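2 Reading death notices as evidence

It is often said that a newspaper death notice is a small biography, and that if enough of them are gathered a town's social history can be read from the pile. We started this work with some sympathy for that view and have less of it now. The present section sets out what the notices from Ginville and Flevham contain, how they were coded, and why we think several common uses of such material claim too much.

The full set holds 2558 notices, taken from the bound volumes of the Ginville weekly and from the Sirberg funeral home's own scrapbooks, which cover both towns. Duplicates were removed by matching surname, date of death and place of burial. Where a family had placed a short notice and then a longer one after the service, only the longer was kept. This rule favours families who could pay for a second insertion, and we did not find a way around it that was not worse.

A notice is bought by the line. Earlier writers mention this and then tend to forget it. Desjardins, whose coding scheme we borrowed and then changed, treats the length of a notice as a rough measure of how well regarded the person was. Our material gives little support for this. Length followed the rate card more closely than anything we could call standing, and when the Ginville paper raised its line charge in February of one year the notices shrank at once, for shopkeepers and farmhands alike. It is hard to believe that the whole town became less well regarded in a single month.

Military service is another case. Notices for men of a certain age nearly always give the branch and the years served, and the detail is so regular that it looks reliable. We compared 340 of these statements with cemetery records and with the honour rolls kept at the two town halls. The branch was seldom in dispute. The years were another matter: dates of enlistment and discharge slid in both directions, and training camps at home were sometimes written up as postings overseas. We do not suggest that families were lying. A daughter writing at the kitchen table the night after a death is working from memory, and often from a story that was already worn smooth.

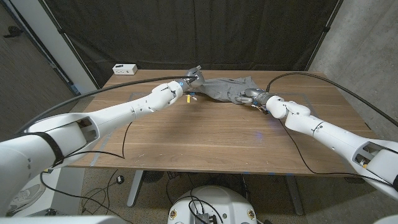
Figure 2. Two white robot arms holding a crumpled grey garment above a wooden tabletop.

Occupation is weaker again. Men are given one job, usually the last or the longest, and women are given either none or a string of church and club duties whose real labour cannot be judged from the wording. "Worked at the cannery" may mean a summer or a lifetime. Desjardins assigns each person a single class position from such phrases. We tried the same and gave it up after a trial in which Cirilo Contreras and the first author coded the same 50 notices separately, without discussion. The two of us disagreed too often on women's work to defend any figure that might be built on it, and talking the cases over mostly showed that each of us had been guessing in a different way.

We did keep occupation as a plain yes or no: is paid work mentioned at all? Even this needs care. The funeral home used a printed form to gather details from the family, and the form had a line marked "employment". When the form was replaced, that line moved to the back of the sheet, and mentions of paid work fell away in the notices that passed through the home. A reader who did not know of the change could easily write a paragraph on the declining pride of working people in Flevham. We came close to doing so in an earlier draft.

The list of survivors is the part most often used by family historians, and it is also where the politics of a household are most likely to be hidden. Stepchildren appear or vanish. A former wife is left out, or is named as a "special friend". Some children who are known from the parish register to have been living at the time are simply absent, and the notice gives no sign that anything is missing. The order of names carries some meaning, but what meaning we can't say. Eldest first is common in Ginville. In Flevham the child who lived nearest often leads the list, perhaps because that child did the writing.

What remains, once these doubts have been given their proper weight, is fairly modest. Places of burial, the name of the officiating clergy and the day and hour of the service were correct nearly everywhere we could check, presumably because a mistake there would have sent mourners to the wrong door. These are the items we rely on in the next section. Statements about character, service and work are quoted where they help to show how people wished to speak of their dead, and are not counted.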